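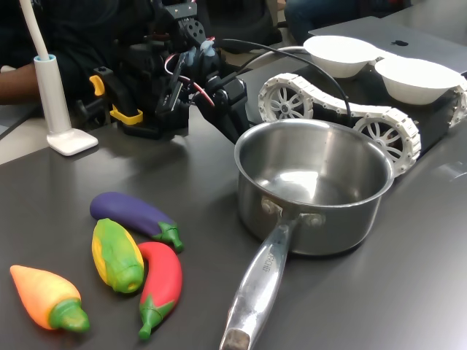
Toy vegetables and saucepan on the bench.

March, 14:20. Sound prep for the Wurnus riverside weekender. Main stage PA, first pass. Predicted coverage from Cillian's drawing is fine to the mixing desk, then drops away too early on the river side. Splayed the outer hang by another two degrees in the model and re-ran it. Better. Delay towers stay where they are.

Crowd figure from the licence is 1,264, up from 753 last year. Saeed wants a third delay tower. Not convinced.

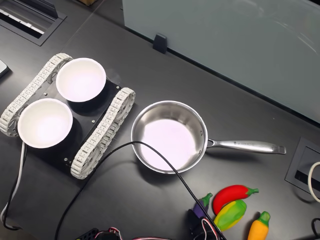
Tracked chassis with the two white bowls.

Stage box: 21 of the lines tested good. Line 9 crackles when the connector is flexed; tagged for resoldering. Dusta play first and need two spare DI boxes stage left. Their rider still gives the old drum layout. 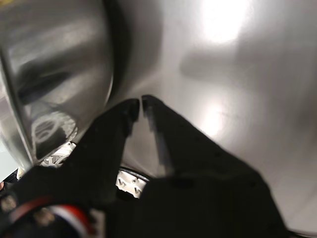 Sub array next. Cardioid spacing copied from the Sadeghi tent job, delay recalculated for the longer cabinets. Polarity checked twice.

Changeover between Dusta and Juststead is too short for a full line check. Mahtab to ask Forough about moving the DJ set.

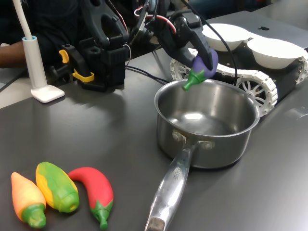
Limiter thresholds still to set. Boundary meter calibration sheet is missing, ask Mahsa. Amp rack 2 fan noisy, filter cleaned, no change. Fan on order.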